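Clear Acrylic Uprights for Standing Prints: Notes on Strips, Panels and Adhesive

I have been mounting prints behind clear acrylic for a couple of years, mostly for a shelf in the hallway and now and then for other people. The current layout uses a large panel with the print behind it and a narrow upright strip standing nearby. Everything gets set out on white over a light wooden tabletop before I commit to any spacing.
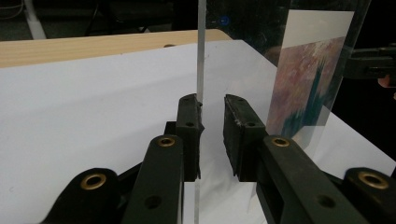 Why I work on a white surface

Clear acrylic is hard to see against wood grain. The edges pick up the color of whatever is under them, and a thin strip seen edge-on can disappear. A white sheet solves most of this. It also shows dust, which you want to find before the print goes in and not after.

I used copy paper at first. It wrinkles and slides. Mat board offcuts are better, and a frame shop will usually sell them cheaply or give them away. Marcelino Sepúlveda gave me a stack in May that I am still working through.

Material

My sheets come from Birdale, a small plastics supplier that cuts to size. They sell both cast and extruded. I buy cast for the panels. It scratches about as easily as extruded, but it sands cleaner and the edges do not gum up when worked. For strips I have used extruded offcuts with no problems, provided the edges are only scraped and left satin.

Leave the protective film on as long as possible. Peel back a narrow margin where you need to work and keep the rest covered. If the film has been on for years it may leave adhesive behind. Mild dish soap and warm water will take off most of it. Do not use window cleaner with ammonia, and keep acetone away from the bench entirely.

Edges

A saw-cut edge is rough and catches the light in the wrong way. My sequence is a scraper first, then wet paper at 100 grit only if there are deep saw marks, then finer grades up to 2,000. After that I use a plastic polish on a cotton cloth. Rinse between grits. A single coarse grain carried over will put a line down the edge that takes longer to remove than the original saw marks did.

I have stopped flame polishing. It is fast and the result is very clear, but it leaves stress in the edge. If solvent cement touches that edge later, you can get fine cracks. Efren Villanueva flame polishes everything and tells me I worry too much, though he also anneals his pieces in an oven, and I do not have one I want to use for that.

Getting a thin strip to stand

A thin strip will not stand reliably on its own end unless the end is square. Check it with a small engineer's square on two adjacent faces. If it leans, correct the end by rubbing it on wet paper taped to a flat surface, such as a piece of float glass. Keep the strokes short and hold the strip against a block while you do it.

For a permanent upright I cut a shallow slot in a base, dry fit the strip, and then run a small amount of solvent cement along the joint with a needle bottle. Five minutes is enough for it to hold still. I leave it overnight before putting any sideways load on it. Too much cement will creep up the faces by capillary action and leave a haze that does not polish out completely.

Print behind the panel

The print in this setup is an abstract one. Glossy paper pressed against acrylic tends to stick in patches and show dark blotches, so I put thin spacers at the corners. Matte paper is more forgiving. Static is the other issue – wiping the panel with a dry cloth charges it, and lint comes from everywhere. A slightly damp microfiber cloth, followed by a few minutes of leaving it alone, works better than any spray I have tried.

Spacing

I start with a gap of 80 mm between the upright and the near edge of the panel and adjust by eye from there. Closer than that, the strip reads as part of the panel. Farther out, the two look unrelated. I mark the final positions in pencil on the white board and transfer them to the base with a square.

Still to do: try a thicker strip from the same supplier, and compare the Skasitz cement with the brand I have now. The bottle is on the shelf, unopened.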